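# Pinza paralela Flokow P2 — unidad de prueba y comparativa

Dos dedos metálicos, carrera corta, mucha opinión. La P2 es la pinza que recomendamos para vaciar cajones de piezas rígidas y estrechas, y también la que más devoluciones nos ha costado por culpa de una hoja de pedido mal rellenada. Lean la sección de dedos antes de comprar. Kelechi Olaniyan la reescribió entera y todavía le guarda rencor.

## Lo que incluye

- Cuerpo de pinza con accionamiento neumático
- Juego de dedos rectos con punta en bloque
- Placa de adaptación a muñeca (indicar modelo de brazo)
- Manguera, racores y latiguillo de señal
- Manual en español, revisado en junio, con los dibujos ya en la página que les toca

La luz de trabajo se pide aparte. Se pide casi siempre, pero una semana más tarde, con otro albarán y otro porte.

## Datos básicos

| | |
|---|---|
| Peso sin dedos | 715 g |
| Alimentación de señal | 24 V |
| Fuerza regulable | sí, en 8 pasos |
| Ciclos entre revisiones de guía | 2.000 en banco, con polvo |
| Detección de agarre | por posición de dedo |

La última fila merece un comentario. La pinza sabe hasta dónde ha cerrado, y de ahí deduce si lleva algo. Con un bloque macizo acierta. Con una bolsa blanda, se lleva la bolsa, se lleva un pliegue o se lleva una gran satisfacción personal, y en los tres casos informa de éxito.

## Contra qué la hemos comparado

**Macaraeg Duo.** Eléctrica, silenciosa, cierre muy fino. Si su pieza se marca con mirarla, compre la Duo y no siga leyendo. Es más ancha de hombros, eso sí, y cuando la pieza está pegada a una pared el hombro llega antes que el dedo. Pushpa Negi consiguió que funcionara inclinando la muñeca; el programa resultante tiene más excepciones que instrucciones.

**Prulstead de ventosa.** Rapidísima con caras planas y limpias. Con un bloque estrecho caído de canto busca superficie donde apoyarse, no la encuentra y aspira aire con mucha dignidad. La mantenemos en catálogo para cartón y chapa.

**Flokow P2.** Entra en el hueco. No es elegante cerrando, y el golpe se oye, pero los dedos bajan junto a la pared del contenedor sin pedir permiso al resto del cuerpo. Para bloques sueltos, en cualquier ángulo, es la que dejaríamos montada.

## Dedos: lea esto

Los dedos rectos de serie valen para piezas que se apoyan en el fondo. Si las suyas se montan unas sobre otras, pida los dedos rebajados. Si no sabe cuál es su caso, vuelque un puñado en el cajón y mire; es un ensayo barato y nos ahorra a todos una llamada.

Los dedos para material frágil llevan funda. La funda se gasta. Hay quien la cambia cuando toca y hay quien nos manda la pinza a reparar con una nota que dice «ya no agarra».

## Sobre el contenedor

Nos preguntan mucho si hace falta uno especial. No. Chapa, plástico, lo que tengan, con una condición: que no se mueva. Una caja que se desplaza un poco con cada roce convierte cualquier comparativa de pinzas en una comparativa de cajas. Sujétenla a algo. Dos mordazas de muelle sirven de sobra para un banco de pruebas; para producción, tornillos, por favor.

Un contenedor con dos compartimentos facilita bastante el ensayo — se pasa de uno a otro, se invierte el programa y vuelta a empezar. El separador inclinado ayuda a que las piezas no se queden de pie contra él, aunque complica la trayectoria de salida: programen la subida en vertical y giren después.

## Cableado

Dejen holgura en la muñeca. Más. La manguera que parece demasiado larga con el brazo recogido suele ser la justa con el brazo estirado. El controlador Tarovell admite la P2 sin módulo adicional; con otros controladores, consulten antes y dígannos el modelo exacto, no «uno gris».

## Préstamo y pedido

La unidad de prueba se presta con dedos rectos y rebajados. Se devuelve con los dos juegos, y esta frase existe por motivos que el departamento de recambios recuerda bien. En el formulario, indiquen brazo, controlador, ancho de pieza y profundidad del contenedor. Las consultas sobre trayectorias las contesta Pushpa por las mañanas, antes de las once.

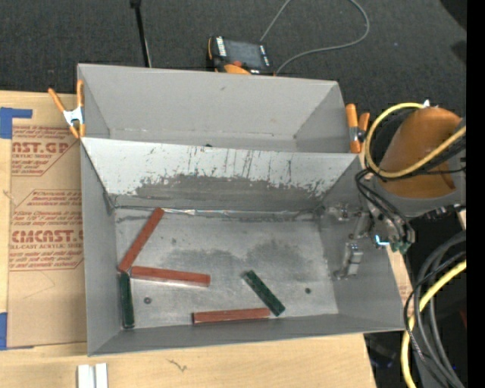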